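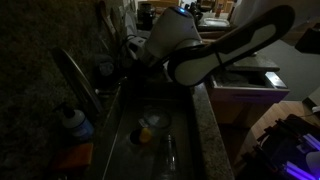 Fig. 1. Steel basin, clear glass near the middle.

Setup Guides > Kitchen > Water Filters
May | By Dineo Motaung

Section 3: Fitting the Lirkosard under-sink filter

The sheet in the box calls this a ten-minute job with no tools. Set aside an hour and have an adjustable wrench within reach. The steps below replace the ones on the sheet, which leave out the leak check and put the flush in the wrong place.

Before you start

Ask whether you need a filter at all. City water reports are free, and plenty of people who buy one of these have a taste complaint that goes away when they run the cold tap for a while in the morning. The Lirkosard is a carbon filter. It can help with chlorine taste. It does not soften water, whatever the drawing of the sparkling kettle on the carton seems to promise.

You will need the filter head, one cartridge, the two hoses from the bag marked A, a towel, a flashlight and a bucket.

CAUTION: Connect to the cold line only. Hot water ruins the cartridge, and the warranty says so in very small type.

3.1 Shut off and drain

1. Close the cold valve under the sink. Turn it by hand. If it won't move, stop and call a plumber.
2. Open the cold tap and let it run out.
3. Put the bucket under the valve and the towel around it.
4. Loosen the nut on the cold supply hose. Expect a cup or so of water.

3.2 Mount the head

1. Hold the head against the cabinet wall with the cartridge already in it. You want enough room below to twist the cartridge out later - the paper template doesn't allow for this.
2. Mark the two screw holes.
3. Take the cartridge out and screw the head in place. The screws supplied are soft, so use your own if you have them.
4. Run hose A1 from the valve to the port marked IN, and A2 from OUT to the tap.
5. Tighten by hand, then a quarter turn with the wrench. No tape on these threads. 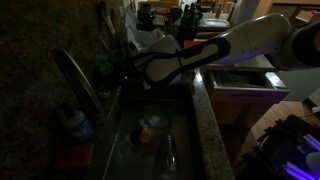

Fig. 2. Glass bowl and bottle, kitchen sink.

3.3 Flush and check

1. Push the cartridge up and twist until it clicks. If you didn't hear the click, it isn't in.
2. Open the valve slowly, half a turn at first.
3. Run the cold tap for 5 minutes. Gray water at the start is carbon dust.
4. Wipe every joint dry and look again with the flashlight after an hour. The quick glance suggested on the sheet will miss a slow drip.

NOTE: Fill a plain clear glass and let it stand. Cloudiness that rises and clears is air. Specks that sink are carbon, and you should flush again.

3.4 Cartridge life

The carton says a cartridge treats up to 975 gallons. No test conditions are given, so treat that as a best case. We suggest changing it at 700, or sooner if the chlorine taste comes back. The indicator light is a timer. It knows nothing about how much water has gone through, and a house that was shut up all summer will get the same red light as a family of six.

Write the fitting date on the cartridge in marker, and keep the spare in its wrapper somewhere dry.
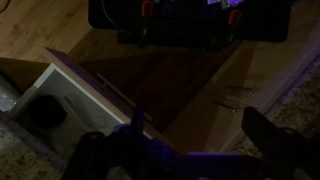
Saimi Hämäläinen wrote in to disagree with the 700 figure: her meter read 1,093 gallons before she tasted any difference, and she thinks we are helping Kiiskinen sell cartridges. Fair enough. Taste is a poor gauge, though, and one kitchen in one town doesn't settle it. We'd want to see a lab result before printing a higher number, and we'd say the same to Kiiskinen.

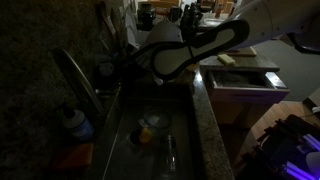 Reading time: 4 min

3.5 If something is wrong

Slow flow: check that the valve is fully open, then look for a kink in A2. Only after that suspect the cartridge.

Drip at the head: close the valve, remove the cartridge and look at the rubber ring. It may be pinched or missing. Do not just tighten harder.

Spots on glassware: expected with hard water. Carbon leaves the minerals in, so wipe glasses dry or use a little vinegar. The Darnomia "crystal" add-on is sold for this and we have not seen anything that shows it works.

Whistling: usually a half-open valve.

Next: Section 4, Changing the cartridge

Contact the guide desk | © Misterville Home Guides | Back to top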